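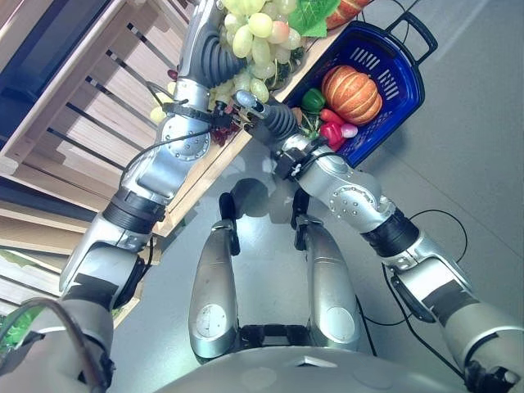
## 3.2 Product selection and order size

The second stage of the study examined how community groups choose merchandise for fundraising drives. Order records supplied by Jiltel, a promotional goods wholesaler, covered 1,087 orders placed by schools, junior sports clubs and service organisations in the Rallimthorpe district. Orders with no stated fundraising purpose were excluded before analysis.

Tea towels and printed tote bags were treated as separate categories, following Iturra and Hajji's earlier coding scheme. Minimum order quantities differed between the two – 100 units for tea towels and 20 for totes – and this difference is likely to have shaped the choices of smaller clubs. Several organisers told the interviewers that they had favoured totes for this reason, although the unit cost was higher.

Colour was coded by Medina and checked independently by Mathebula. Disagreements were settled by discussion. Figure 2 sets out the distribution of order sizes by type of organisation; schools placed the largest orders in both categories, while service organisations were more likely to reorder an existing design.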